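Subject: Re: [seedswap] Rinsing and sprouting beans at home, is it worth the bother?

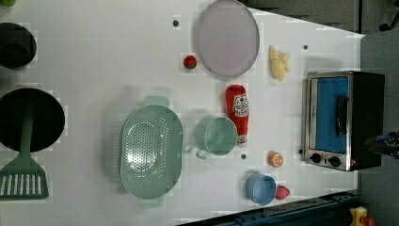

Well, I'm very glad someone asked, as I've been sprouting pulses on the kitchen windowsill since January and have become a complete bore on the subject! It started with mung beans and has spread to green lentils, chickpeas, fenugreek and a bag of whole dried peas that I'd bought for soup. The kit is the least of your worries. You want something with holes in it and something to measure with, and that's nearly the whole list. An oval colander with a handle at each end, like the mint-green one on the table, is a good shape for it, as the beans spread out in a thin layer and don't sit in a heap in the middle. Check the size of the holes before you put anything small in, though. Fenugreek will go straight through most colanders, so I line mine with a square of muslin.

On 2 points you raised:

> I tried this years ago in a jam jar and it went slimy by the
> third day and smelled like a pond. Was that the beans or me?
> Also the packets in the Ostetti shop say "for cooking" and I
> don't know if those will even grow. I don't want to pay seed
> prices if a bag from the dry goods shelf will do.

The slime first. Almost certainly it was standing water. A jar is fine if you prop it upside down at a slant so it drains properly, but most of us stand it upright on the draining board and forget, and the bottom inch turns to soup. Rinse morning and evening with cold water, shake it hard, and then shake it again. In warm weather I do a third rinse at lunchtime. If a batch smells of anything except fresh peas, out it goes on the compost and I start again. Please do take that bit seriously, and cook them through if anyone in the house is poorly, pregnant, very young or getting on a bit. I steam or stir-fry most of mine now and I like them better that way anyhow.

As for the packets, the Ostetti ones grow beautifully! I've used their mung beans and their green lentils. The split ones won't do anything, of course, nor will red lentils with the skins off. Old stock is slow and patchy, so buy from somewhere with a decent turnover. The one thing I wouldn't use is seed sold for sowing in the garden, which may have been treated. And leave kidney beans out of it altogether, they're not for sprouting.

My routine, for what it's worth:

Soak overnight in plenty of cold water (chickpeas want longer, a full day doesn't hurt them).
Drain, rinse, drain.
Cover with a damp cloth, keep out of the sun.
Rinse twice a day until the tails are as long as the bean. Mung beans take me 3 days, chickpeas nearer 5.
Into the fridge, dry, in a box with a bit of kitchen paper, and eat within 2 days.

Start with less than you think. I weighed one lot of mung beans when they were done and had 319 g, off what had looked like a mean little scoop, and we were eating them with everything.

Has anyone on the list had any luck with sunflower? I've tried twice, hulls on and hulls off. The hulls-on lot came up lovely and green but I spent an entire evening picking the shells out, and the others just went brown. Would very much like to hear how you do it. I'd also swap some fenugreek for whole coriander seed if anybody has a glut, I've got far more than I can use.

Happy rinsing!

--
seedswap mailing list
To leave the list, reply with "unsubscribe" in the subject line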